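Three weeks with the Zirari basket kit

2021-04-21

Those of you who read the June post will remember that I swore off gripper kits for good. Well, here we are! Lovisa Haugen at Midtbø rang me up and asked if I'd like to have a go with the new Zirari kit before they decide whether to stock it, and I said yes before she'd got to the end of the sentence. I'm weak. You knew that.

So what is it? The Zirari is a pair of fingers, a small wrist camera, a bracket to hold it all together and a year of access to the teaching software, which is made by a separate firm called Bandari (more on them in a bit, and not all of it kind). You bring your own arm. The kit costs 616 euros without the arm plate, and the arm plate is another 40, which I think is a bit cheeky given that you can't use the thing without one. It's aimed at people like me who do small jobs in small places: packing, sorting, shifting stuff from A to B.

My test job was fruit in a basket. I do a lot of fruit, partly for the shapes and partly because I like having it on the bench. The task goes like so: pick the fruit up, pop it in the basket, then take the basket by its handle and lift the whole lot. That last part is the one that has beaten every cheap gripper I've tried. A handle is thin and curved and it swings, and if you grab it off to one side the basket wants to tip.

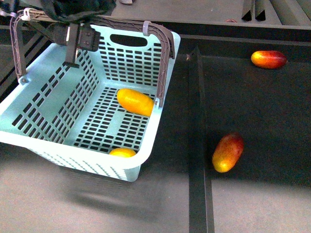

Issue 19

With two yellow ones aboard and the fingers on the handle, I was quite pleased with myself. The tips are slim, much slimmer than the chunky ones on my old Clundska set, and they get a proper pinch on a ribbed handle. I'd have liked the grip to be nearer the middle of the arch, mind you. I had taught it a point too far to the left, and moving a taught point in the Bandari software means opening the whole job again, clicking through every step, saving it under a new name and then finding out that it has quietly forgotten your speed settings. I did this a lot. I have a folder of jobs called things like basket_new_new_final and I'm not proud of it.

Let me say something nice about the software before I go on moaning, though. Teaching by hand is lovely. You hold a button, drag the arm where you want it, let go, and that's a step. My nephew could do it. Érica Toledo, who has a far better setup than mine and very little patience, had a go one evening and had a working pick in less time than it took me to make us both a coffee. She then asked why anyone would pay for the longer training day, and I couldn't really tell her. It's a day of slides. Skip it.

The wrist camera is the part I'd been most curious about. It sits close in behind the fingers, so you get a view right down into whatever you're reaching for, and for baskets that's just what you want. My last kit had its camera up on a post, and the moment the arm moved in for the pick it blocked its own view (every single time, like someone standing up in front of you at the cinema).

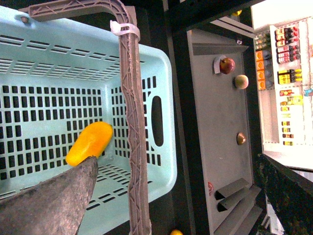 The trade-off is that the handle is in the way for a good part of the reach. The software copes with this better than I feared. You can draw a shape over the bits you'd like it to ignore, and it will, as long as the basket stays put between runs. Nudge the basket and you're drawing again. Ekrem Bilgin told me there's an update on the way that follows the basket by its rim, and I hope he's right, but I'm reviewing what came in the box.

Slots and holes are a worry with any camera kit, by the way, and I'd say so to anyone thinking of buying one for crates or baskets. Bright fruit and a wall full of little openings make for a very busy view. I had a few runs where the arm set off confidently for a spot where there was no fruit to be had. Turning down the colour setting helped. So did slowing the approach to 30 per cent, though it does make the whole thing rather stately.

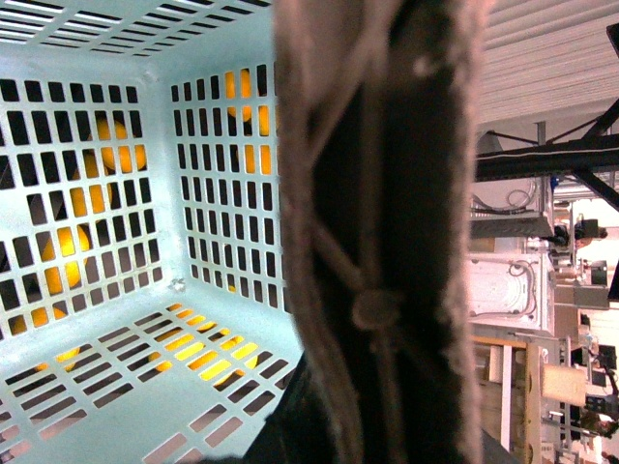 Support has been good, I should add. I wrote in twice and got Sixten Fagerlund both times, who answered in plain words and didn't once ask me if I'd tried switching it off and on. The printed manual is thin and the drawing of the bracket is upside down on page four. Fit the bracket first and the camera second, whatever the manual says, or you'll be taking it all apart again with a very small hex key and some very bad language.

Would I buy it with my own money? For fruit, soft things and handles, yes, I think I would, if the plate came down in price or was just put in the box where it belongs. For anything heavy I'd stay with the Clundska, ugly as it is. Oda Kristiansen wants to borrow the kit next to try it on bread rolls, so if Midtbø let me hang on to it a while longer I'll post how she gets on. Questions in the comments as usual, and yes, I'll put my job files up once I've given them sensible names.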